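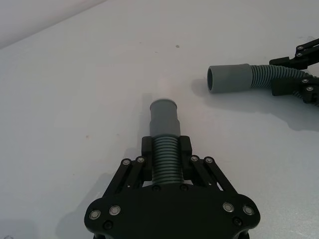
Hose 306, gray corrugated, cuff end. Bench check, white table.

Ernbridge workshop, hose and cuff inspection, May
Checked by: Roksolana Skoryk

Ribbed section, splits or flat spots: OK. Flexed by hand along the full length.
Cuff seated on hose: OK. No turn when twisted.
Cuff rim, chips: OK.
Step on cuff clear of old tape: Cleaned, residue from the last label.
Air test, 9 minutes: Pass.
Tag matches log: NO. Tag reads 354, log says 306. New tag ordered from Budby.

Comments: Hose can go back on the shelf but not out on a job until it is retagged. Check 721 for the same mix-up. S. Symonenko to sign when the tag is on.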